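Mimmont Automation Forum > Good practice > Hands and end effectors

Thread: Textile gloves on five-finger hands: inspection and change interval

tferrule
We are revising our bench rules for bimanual manipulation and I would like to see what other groups write down for gloved hands. The current draft, carried over from the Botach cell, says:

4.1 Gloves are fitted with the hand powered off.
4.2 The wrist ring or cuff stays clear of fabric.
4.3 Gloves are changed after 96 operating hours.

No one here can tell me where the number in 4.3 comes from. I suspect it was copied from a lubrication schedule.

gantry_left
It probably was. Hours are a poor measure for fabric. A hand that spends its shift holding position wears very little, and one that drags across a tabletop wears fast. We inspect at the start of each session and change on condition. Criteria are a hole, an open seam, or fabric bunched at a finger joint.

ohmslaw_b
Disagree. "Change on condition" means it gets changed when somebody feels like it. An interval can be audited. If 96 is wrong, pick a lower number and keep it.

gantry_left
An interval with no basis can be audited too, and the audit tells you nothing. Log the condition and you have a record worth reading.

tferrule
Could we do both? Inspection each session, and a hard upper limit regardless of what the inspection finds.

ohmslaw_b
I can live with that. The inspection needs a written checklist though, and it needs to cover lint. Loose fibers in front of a wrist camera raise the edge noise on anything thin. We lost most of a June batch at Lumanlan to that before anyone looked at the hand instead of the software.

pallet_jane
Lint matters, but I would not treat all fuzz as a fault. A napped fabric has a fringe when it is new. Keep a reference picture from the wrist camera on the day the glove is fitted and compare against that. Our rule is 2 reference views per hand, one with the fingers extended and one in a grasp.

tferrule
That is useful. Does the grasp view need a standard object?

pallet_jane
We use whatever is in the task set, as long as it is the same object every time. Bright and glossy is best, because dark fibers stand out against it.

kx_torque
Two other items for the draft.

Cables. Ours run along the outside of the arm, and the rule is that the run gets checked through full wrist rotation before the first task and again after a glove change. People pull on the cable when they pull on the cuff.

Contact force. If the hand rests on the table between tasks, set a limit for it. A palm parked flat under load wears the fabric more than the grasping does.

gantry_left
Agree on cables. On the second item I would go further and prohibit parking on the table. Retract to a clear height.

kx_torque
Not workable for us. Some tasks start from palm down, and the table gives a repeatable height reference. I would permit it with a force limit.

ohmslaw_b
Then the limit goes in the document as a number, with the method of measurement. Otherwise it is a wish.

mondero_bench
We follow something close to what is being proposed. Views from our bench, both wrist level and overall:
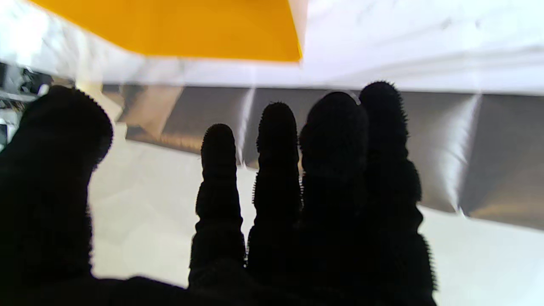
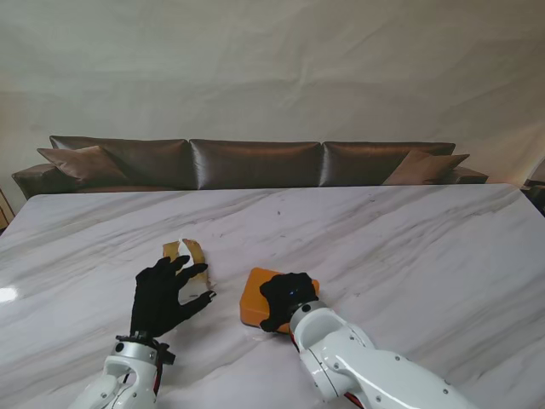
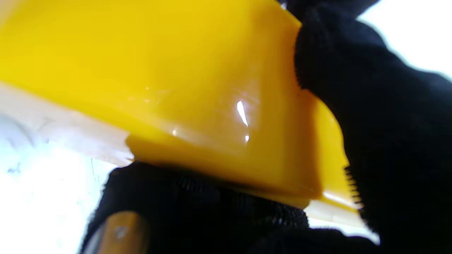

Mondero Bench Group, Manipulation Practice Section

Our glove sheet has 5 lines: seams, joint bunching, fiber condition against reference, cuff seating, cable run. Each is marked pass or fail with initials. There is no "acceptable" column. We had one and everything ended up in it.

On parking, we allow palm down. The first view, with the fingers up, is the angle I would use for the extended reference. The fringe along each finger reads clearly against a white background. The third is close in on a yellow object held in the hand, and you can see fibers against the edge of it.

pallet_jane
The third is too soft for a reference. I would want the hand stationary before capture.

mondero_bench
Fair. Our sheet does not specify that and it should. I will add "hand stationary, settle before capture."

tferrule
Revised wording, posted 10 July 2019:

4.3 Gloves are inspected at the start of each session against the fitted reference. Any fail requires a change before operation.
4.4 Gloves are changed at 96 operating hours regardless of condition, pending wear data.
4.5 Cable run is checked through full wrist rotation after every glove change.
4.6 Palm contact between tasks is permitted below a stated force. Value to be set.

gantry_left
I still object to the number in 4.4, but "pending wear data" covers it. Please record the reason for every change, or there will be no data to be pending on.

ohmslaw_b
4.6 should not be issued with a blank in it. Hold it back until kx_torque posts a measurement method.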